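How to Seal a Stone Countertop

Updated March 19, 2024

Stone countertops are sold as something that will outlive you. They may, but the finish on top will not, and most people learn this from a ring of red wine. Resealing takes an afternoon, most of it spent waiting.

First, find out whether the stone needs it. Drip a spoonful of water in three places, including next to the sink, and leave it for 15 minutes. If the water still sits up in beads, put the sealer back in the garage and enjoy your day. If the stone has gone dark underneath, carry on.

What you need:
A pH-neutral stone cleaner
Penetrating sealer made for your type of stone
Two or three lint-free cloths
Painter's tape
600-grit paper, only for a honed finish with rough spots

Clear the counter. All of it, including the toaster you have been cleaning around since October. Wash the stone, rinse it, and let it dry overnight. Sealer over damp stone leaves a haze, and the haze is very loyal.
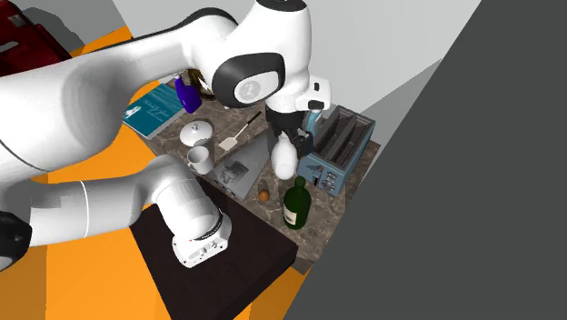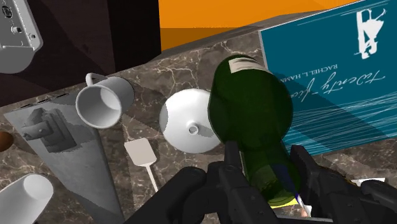 How long should I wait before putting things back on the counter?
Give it 24 hours for light items, and two days before anything oily or acidic goes near it. If the label on your sealer asks for longer, the label wins.

Now the sealing itself. Tape off the sink rim and the stove. Open a window. Working in sections no wider than your reach, wipe on a thin, even coat and let it soak in for 5 minutes, or whatever the can says. Then wipe off every bit that is still sitting on the surface – dried sealer is sticky and catches crumbs with real talent.

Buff with a clean cloth and move to the next section, overlapping a little. Do a second coat only if the first one vanished quickly. Dark, dense stone often takes one coat and refuses the rest.

Repeat the water test a few days later. If one patch still darkens, treat that patch alone.

For daily cleaning, use warm water and a drop of dish soap. Vinegar is wonderful on salad and will etch marble, so keep the two apart.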